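Back-to-School Desk Supplies: A Small Gallery

August 25, 2019
By the Fadcombe Desk Pages

August is when the stationery shelves fill up, and it is also when we get the most mail about desks. Readers want to know what is worth buying, what can be left at the store, and where to put it all once it is home. This gallery is shorter than last year's. It covers the small things that end up on a work surface during the school year: highlighters, a clock, a pencil sharpener and somewhere to stand a marker.

Everything was bought with our own money in the first part of August. Most of it came from Gosari, the stationery store on the lower end of Fadcombe's main street. The rest came from the Kassa outlet by the bus station. Gosari has moved its school section to the back wall this year, past the greeting cards. Kassa keeps school supplies near the registers until the end of the month and then marks down whatever is left.

We looked for items that would hold up for a full year and that could be replaced without a special order. We did not look at electronic items. Desk lamps had their own page in the spring, and backpacks will follow later. 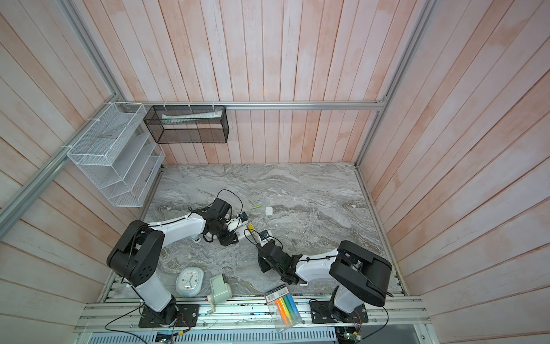 Clock, hand-crank sharpener and a pack of highlighters on the gray marble-patterned tabletop.

The highlighters come in a clear plastic package, with orange, yellow, green and blue among the colors. Yellow is the one that gets used up first in most homes, and it is worth checking whether the store sells it singly before buying a second full pack. Gosari does. Keep the package if it closes again. It fits in a drawer better than a cup does, and markers stored flat tend to last longer than markers stored with the tip up.

The clock is pale blue and white, a rounded square with a white face and hands. A clock with hands is useful for younger students who are still learning to tell time, and it gives older ones a reason to leave the phone in another room. Put it where it can be seen without turning around. Some people find a ticking clock hard to work beside, so listen to one in the store first.

The sharpener is pale green-gray and has a crank handle. With this type, leave room for the hand to go all the way around. The simplest way is to set it at the front of the desk with the handle past the edge. Empty the shavings once a week. Colored pencils leave more wax behind than regular ones, and a plain graphite pencil run through afterward will clear some of it.

Marker caps are the first thing to go missing. A green one is lying loose on the tabletop. Pick one spot for caps and use it every time, or push the cap onto the back end of the marker while you write.

On notebooks, we have only one note this year. The Gedik spiral notebook has 200 pages and lies flat when open. The thinner one has 83 sheets, an odd number, and the cover bends easily. We would pay the difference for the thicker one.

Our full supply list for the year is at the Fadcombe library desk. Copies are free while they last, and 192 were printed.

Comments (4)

deskdrawer342
I had a crank sharpener all through school and my kids use the same kind now. The electric one we tried in between lasted one winter.

pinehollow
Does Gosari still take returns on opened marker packs? Mine had a dry blue in it.

mapleandink
They took mine back last week with the receipt. You have to go to the front counter, not the back.

rtk_reads
Please do binders next. The rings on ours never line up after October.

Last updated: August 2019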